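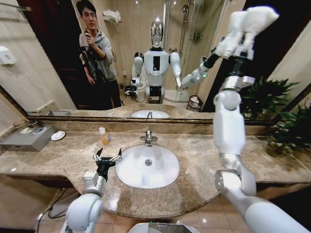 Student Projects / Media and Literature

Who Knows What: Secrets and Information in the First Season of Stornine

Project report by Melur Lumbantobing

1. Why I chose this topic

Stornine is a television drama about a harbor city, Soston, and the two houses which want to control it. I watched the first season two times before I started this project. The first time I only followed the story. The second time I noticed that many scenes depend on one question: does this person already know, or not yet? I wanted to find out if the writers are careful with this question, or if characters know things only when the plot needs it.

My teacher suggested at first that I compare the series with the novels. I read the first novel, but the comparison became too large for one term, so I use the book only in section 4.

2. Method

The season has seven episodes. For each episode I made a table with four columns: the secret, who has it at the start, who has it at the end, and how the information moved. By "secret" I mean a fact which at least one main character wants to hide from another main character. Gossip about people we never meet is not included.

I found 102 moments where information moves from one person to another. This was more than I expected, and in April I had to go back to the first two episodes because my definition had become stricter in the meantime. After this correction the number stayed the same, but some of the moments were different ones – I had removed a few and found a few.

I sorted the moments into three groups: told (one character says it to another), overheard, and guessed. Letters I counted as told. There were 71 told, 16 overheard and 15 guessed.

3. Results

The overheard moments are mostly in the first half of the season. Lord Pinness alone overhears things behind the same door in the customs house in three different episodes. In the fourth episode his sister warns him that the door has two sides, and after this he does not use it again. I think the writers wanted to show here that the other characters can learn too, and this was one of the things I liked best.

The guessed moments are more interesting for my question. A guess is fair to the viewer when we have seen the same facts as the character. In eleven of the 15 cases I could find the facts in an earlier scene. For example, the harbor master understands that the salt ships are empty, and we saw one episode before that they are too high in the water. Nobody speaks about it in that scene, and I missed it the first time.

The other four guesses are weak. Three of them belong to the same character, the old judge. He always knows, and we never learn from where. It can be argued that this makes him frightening. My opinion is that it makes him less frightening with time, because the viewer begins to see the writer behind him.

The told moments were difficult to discuss as one group, and if I did the project again I would divide them. A servant who reports every evening to her lady is not the same as a confession in the last episode.

4. A short look at the book

In the novel, the marriage contract is a secret from the reader until the end. In the series we know it from the second episode, and only the two young people do not know. This changes a surprise into a long waiting. Their dinner in the fifth episode is quite boring in the book, just talk about horses. On the screen it is almost painful to watch, with nearly the same sentences.

The book also explains how the judge gets his information: he pays the boys who carry water to the houses. The boys are not in the series. I suppose they were removed to save time, but then his knowledge should be smaller too.

5. Problems

I worked alone, so another person could sort some moments differently. A look between two people can be information or only a look. When I was not sure, I left it out, and I have marked these places with a star in the tables.

I watched with English subtitles. In two scenes the subtitles say a little more than the actors say, and I followed the actors.

6. What I would do next

The second season brings a third house and many new messengers, and I would like to make the same tables for it. I would also like to measure how long each secret lives, in episodes – the contract lives almost the whole season, while the poisoned well is known to everybody after two scenes.

The tables for all episodes are in the appendix.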